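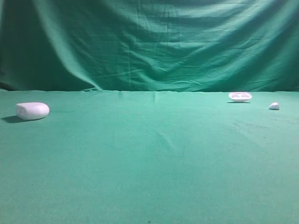
Perception update: sorting white parts on green cloth

The Proneck planner moved to its new perception front end on 5/3/26, and the bench at Flevivside has been used for little else since. Lamduan Suksawat wrote most of the segmentation code. Kane Kingi has been tying it into the grasp planner.

Pale objects on a green background are easy to separate by colour. The harder part is what comes after. A white object has a bright top and a grey lower side, and the old code often took the grey part for shadow and trimmed it off. The planner then received an outline that was too small and placed the grasp off centre. The new version estimates the direction of the light first, then decides which dark pixels belong to the cloth.

We tested it against 2896 stored views from Nanau. Two kinds of error are left. Shallow hollows are sometimes read as holes, and scuffs on the cloth are sometimes reported as very thin objects. Lamduan is working on the first and Tarek Belkadi has taken the second.

Tarek's fix uses the wrist camera. Before any pick, the software now asks for a view of bare cloth with the fingers nearly closed, and stores it as a reference. Creases, specks and pale marks in that view go into a mask.

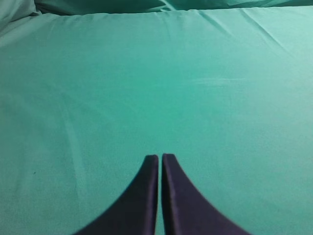
Wrist view of the bare cloth, with the gripper fingers almost together.

The same view is used to check the finger mask. Both tips should fall within five pixels of where the model puts them. If they don't, the planner stops and asks for the hand-eye calibration to be run again. It used to carry on and log a warning, which was easy to miss.
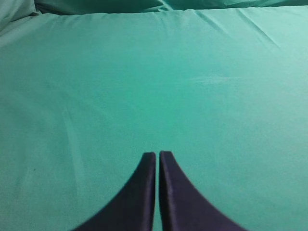

The check can also be run by itself from the command line, and Hilkka Ruotsalainen has added it to the start-up script. The mask format has changed, so old masks will not load and must be made again. Attila Sárközi is merging the branch into Shukla and would like any bug reports before the July release.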